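Wrist camera tracker loses pose in simulation, self-mask does not help
Posted in: Perception and state estimation
Hatem Abdel Rahman
March 12, 2022

I am running the Perkow feature tracker on the wrist camera of a simulated arm with a two-finger gripper. Simulation is Stedholm, default renderer. The tracker estimates camera motion, and I compare it with forward kinematics to check the hand-eye transform. On some parts of the path the two agree. On others the tracker reports almost no motion while the arm is clearly moving. Wrist views from one run:
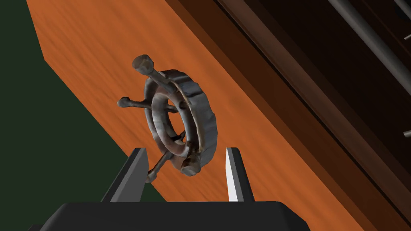
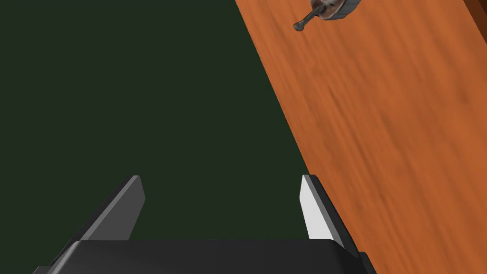
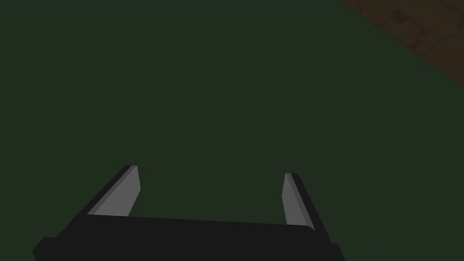
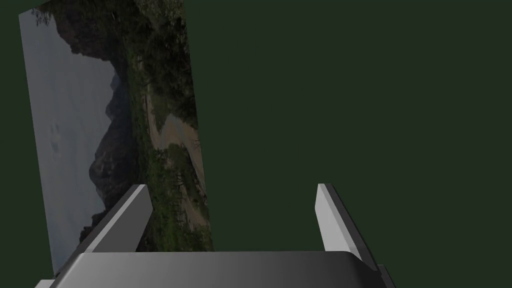

The tracker's status flag stays at OK through the whole run, so my comparison script accepts every estimate. The run is 2187 frames long and the flag never changes. I expected it to drop out when there is nothing to track. I already tried masking the gripper by color, with everything darker than a fixed gray level removed before feature detection. It made things worse in places. With the printed landscape in view the gripper body comes out light gray, so the threshold leaves it in and cuts holes in the dark trees and the mountain instead. With only the green surface and the corner of brown wood in view, the threshold takes out the black palm but leaves the gray finger pads, and it takes bites out of the green as well, depending on the value.

Settings: max features 269, pyramid levels 5, minimum tracked features left at default. Depth is available but not used. Is there a better way to mask the hand, and is there a way to make the flag mean something? I would like to keep the tracker if I can. The alternative is to use kinematics only, and then I have nothing to check the hand-eye transform against.

Wondimu Endale

There are two separate problems.

The zero motion is the hand. The camera is fixed to the wrist, so the gripper does not move in the view. Any corner found on the fingers or the palm edge is a perfect static feature, with very low residual. When the rest of the view is flat green, those corners are the largest consistent set and the outlier rejection picks them. The solution is "camera did not move", and by the tracker's own measure it is a good one. That is also why the flag says OK. It only looks at inlier count and residual.

Do not mask by color. You have the robot model and the camera pose relative to the hand, so render the mask. In Stedholm, request the segmentation buffer from the wrist camera and keep every pixel whose body ID is not part of the hand or fingers. If you also want it to work on hardware, project the link meshes from joint state instead, finger joint included, and grow the mask by a few pixels. If you skip the growing step you will get corners along the finger outline where it crosses the background, and those slide around as the arm moves.

One caution. If the hand-eye transform is what you are checking, a mask projected with that same transform will be slightly off when the transform is off. A generous margin covers this for small errors. The segmentation buffer does not have the problem.

For the flag, I would ignore it and compute your own:

1. Divide the unmasked area into a coarse grid and count the cells that hold at least 2 inliers. Reject the estimate below a minimum you pick from a good run.
2. Take the covariance of the estimated motion and reject on its largest eigenvalue.

The grid check alone would reject your third view. Once the hand is masked, all that remains is green plus some faint grain in the upper right corner. The second should do better, with wood grain down the right side and the metal object near the top. The grain runs mostly along one direction, though, so check the covariance there and do not trust the inlier count by itself. Motion along a streak is poorly constrained.

The landscape panel is the easy case as far as texture goes. It is a flat print, so use the homography branch when the inliers are all on it. The essential matrix solver is degenerate on a single plane.

Alexiou

Just put a texture on the green thing. Noise image, any resolution. Worked for me.

Hatem Abdel Rahman

Segmentation mask is in and the zero-motion estimates are gone. I have not added the covariance check yet. The texture would hide the problem in simulation, and the real bench at Flandham has a plain surface too, so I will leave it as it is.

Wondimu Endale

Fine. When you add the check, log the rejected frames with their joint state. If they cluster in one part of the workspace, move the calibration path away from it.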